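Winter Movie Nights at the Garden: Frequently Asked Questions

Updated Dec 26, 2025

Our new season of old movies starts in January, and many guests write to us with the same questions. We collected the answers on this page. 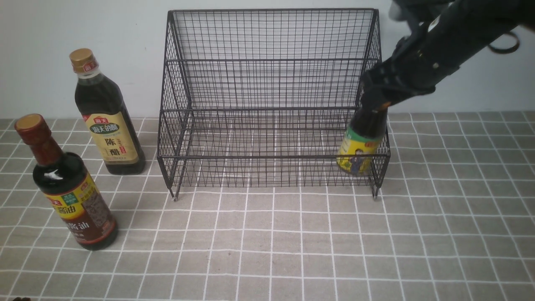 Where do the movie nights take place?
All films are shown in the Garden, the former dance hall on Fontana Street in Silport. In spite of the name, it is an indoor hall and it is heated. The entrance is on the side of the bakery.

What kind of movies do you show?
Mostly comedies, musicals and detective stories from before 1970. In this season we have also two silent films with live piano. The comedies are usually the first to sell out, so please book them early.

How many seats are there?
The hall has 69 seats on the floor and a small balcony. Seats are not numbered. If you come as a group and want to sit together, please be there when the doors open.

When do the doors open?
The doors open at half past six and the film starts at seven. We show one short cartoon before the main film, so if you are a few minutes late you will miss only the cartoon – but the children will not forgive you!

Are the films in the original language?
Yes. Foreign films are shown with English subtitles. We tried dubbed versions one time and the guests did not like them.

Can I bring my children?
Children are welcome at every film marked "Family" in the program. For the detective stories we recommend an age of 12 or older. Children under three do not need a ticket if they sit on your lap.

How do I buy a ticket?
You can buy tickets on this website through Solico, our booking service, or at the door if there are seats left. At the door we take cash and cards. Solico sends the ticket by email. Please look also in your spam folder before you write to us.

Can I return my ticket?
You can return it until the day before the show and you get the full price back. On the day of the show we cannot give a refund, but you may give the ticket to a friend. There is no name on it.

Can I eat and drink in the hall?
Drinks and popcorn from our counter are allowed. Warm food is not, for the smell stays in the curtains for a long time.

Is there an intermission?
Only for films longer than two hours. It takes 15 minutes.

Can I suggest a movie?
Please do. We received more than 600 suggestions last year and we read them all. Write the title and the year on a card at the counter, or send it with the contact form. Some films we cannot get – the rights are too expensive, or there is no good copy.

Where can I park?
There is free parking behind the library after six o'clock. Bus 3 stops in front of the hall, and the last one back to the station leaves at 10:40.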